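2023-08-13

Quiet Sunday in the shop, so I finally gave the toothed jaws a fair go against the smooth Fludico pair we've been using since July. Same arm, same controller settings, same speed, and I let each set run through 41 picks with the foam blocks before I touched anything. I do enjoy a day like this, with the radio on and a big pot of tea!

Before starting I went over the base with the hex key (Radu Nistor always asks, bless him, and he's right to).

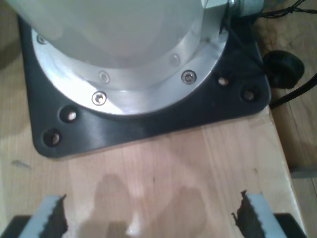 Toothed jaws opened wide, looking back at the base flange and its black mounting plate.

The smooth pair dropped 4 blocks, all of them the waxy ones from the Brandon box, and the toothed pair dropped none. They do leave little bite marks in the foam, though, and I wouldn't want them anywhere near the Kirnow samples. I also had the wrist camera view up the whole time and found I could judge the opening much more easily with the teeth to look at, which was a nice surprise.

Still to do: the same run at the slower speed, and ask Kaewmanee whether softer pads come with the same teeth.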